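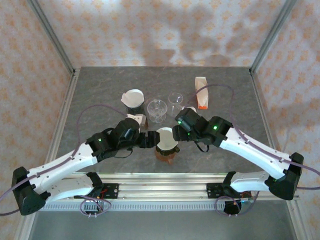 Par quoi commence-t-on quand on reprend une cellule à deux bras qui a tourné toute une matinée sans nous ?
Par les câbles, bras à l'arrêt. On regarde les connecteurs, les boucles, les points de frottement, et seulement ensuite on met sous tension pour vérifier les zéros.

Notes de cours - Maintenance d'une cellule bimanuelle
Module Notbridge, séance 3
Anong Intarasuk

Bon, je reprends au propre ce que j'ai raconté au tableau, parce que plusieurs d'entre vous m'ont demandé l'ordre exact des opérations (et que mon écriture à la craie est ce qu'elle est). On parle toujours de la même configuration : deux bras légers montés côte à côte sur un rail en aluminium, un plateau au milieu, des parois imprimées autour, et des câbles violets qui se promènent un peu partout. C'est de ces câbles-là que je veux parler en premier.

1. Le câblage

Les servos sont chaînés. Chaque boîtier alimente le suivant et lui transmet les ordres, donc un faux contact à l'épaule peut vous faire croire que c'est la pince qui est morte. Je l'ai vu je ne sais combien de fois : on démonte la pince, on change le servo, on remonte tout, et la panne revient dix minutes plus tard. Remontez la chaîne depuis la carte, connecteur par connecteur, en tirant très légèrement sur chacun. Un connecteur bien enclenché ne bouge pas.

Ensuite, les boucles. Il faut du mou au poignet, sinon la rotation complète arrache la fiche, mais un câble trop long traîne sur le plateau et finit par accrocher un verre ou un filtre à café. Ma règle à moi : je mets le bras en extension maximale, à la main et hors tension, je tourne le poignet jusqu'à chaque butée, et je garde juste ce qu'il faut de mou dans la pire position. Un collier souple sur le segment, jamais un collier serré à la pince coupante. Si vous trouvez une gaine marquée, changez le câble tout de suite, ne mettez pas de ruban adhésif dessus « en attendant » !

2. Les voyants et la mise sous tension

Le voyant du boîtier dit que le servo reçoit du courant. Il ne dit pas que le servo répond. Après la mise sous tension, lancez donc l'inventaire du bus dans Bernix et comparez la liste des identifiants avec la fiche de la cellule. S'il en manque un, coupez, attendez 30 secondes, recommencez. S'il manque encore, on revient au point 1 et on ne s'énerve pas.

Attention à la retombée des bras quand on coupe : ils n'ont pas de frein. On dégage la verrerie, on tient l'avant-bras d'une main et on accompagne. Celles et ceux qui étaient là en janvier se souviennent du bruit.

3. Le zéro

On cale un bras à la fois, toujours le gauche d'abord (pure habitude de la maison, mais si tout le monde fait pareil on relit mieux le carnet). Position de repos mécanique, lecture des angles, comparaison avec les valeurs enregistrées. Jusqu'à 2 degrés d'écart sur une articulation, on corrige dans le logiciel. Au-delà, on cherche la cause mécanique : une vis de palonnier desserrée, presque toujours, ou bien un palonnier remonté avec une dent de décalage. Corriger dans le logiciel un décalage d'une dent, c'est se préparer une très mauvaise semaine.

Quand les deux bras sont calés séparément, on les fait se rejoindre au-dessus du centre du plateau, à vitesse réduite, pinces ouvertes. Si les extrémités ne se présentent pas à la même hauteur alors que chaque bras est bon de son côté, regardez les fixations sur le rail. Une embase qui a glissé, ça ne se voit pas à l'œil et ça décale tout.
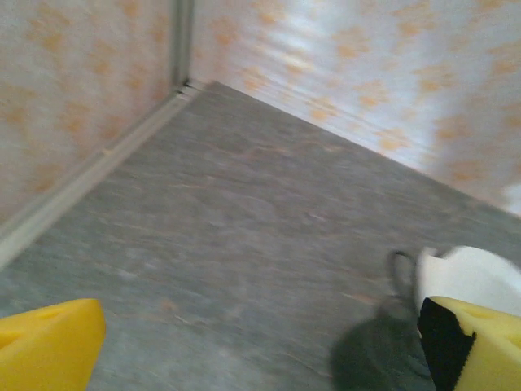 Quand faut-il remplacer les garnitures des doigts de pince ?
Dès que la surface devient lisse ou que l'une des deux s'est tassée plus que l'autre. On les remplace par paire, jamais une seule.

4. Les doigts

Je sais que ça paraît un détail. Pourtant la moitié des « problèmes de commande » qu'on me signale sont des problèmes de garniture. Le doigt touche l'objet, la garniture glisse, le bras fait exactement ce qu'on lui a demandé et le verre reste sur place. Avant de toucher au moindre paramètre, passez le pouce sur les deux faces.

Pour la pose : dégraissez le support, laissez sécher, collez en partant de la base du doigt et remontez vers la pointe. Le kit Pirzada est livré avec un adhésif qui tient bien à condition de lui laisser 5 minutes sous pression avant de manœuvrer la pince. Je fais ça avec une petite pince à linge, ça marche très bien. Vérifiez ensuite que les deux pointes se ferment l'une en face de l'autre. Si elles se croisent, ne forcez pas la fermeture, desserrez le support et reprenez l'alignement.

Après un changement de garniture, l'épaisseur n'est plus tout à fait la même, donc il faut refaire l'ouverture et la fermeture de référence de la pince. Tout le monde l'oublie (moi comprise, la dernière fois c'était devant un groupe entier). Le servo continue de pousser contre une butée qui n'est plus au bon endroit, il chauffe, il se met en sécurité, et on croit à une panne.

5. La caméra de poignet

Elle se déplace avec la pince, elle prend tous les chocs et ses vis sont minuscules. Contrôlez le serrage, nettoyez l'optique avec un chiffon microfibre sec, puis bougez lentement le poignet en regardant le retour vidéo dans Forkasance. Une image qui saute pendant le mouvement, c'est le câble. Une image nette à l'arrêt et étalée dès que ça bouge, c'est le temps de pose : il faut plus de lumière ou une pose plus courte, et inutile de démonter l'optique. Gardez aussi une image de référence, pince ouverte, bras au repos. Si les doigts n'apparaissent plus à la même place dans l'image, la caméra a tourné sur son support.

6. Le carnet

Une ligne par intervention : quel bras, quelle articulation, ce qu'on a trouvé, ce qu'on a fait. Écrivez aussi quand vous n'avez rien trouvé - c'est souvent la ligne la plus utile pour la personne suivante. Comptez presque 30 minutes pour la tournée complète les premières fois, ça va bien plus vite ensuite.

Pour la prochaine séance, relisez le point 3 et venez avec vos relevés d'angles, on remontera ensemble un palonnier de poignet. Apportez votre tournevis de précision si vous en avez un, ceux de l'atelier sont dans un état lamentable.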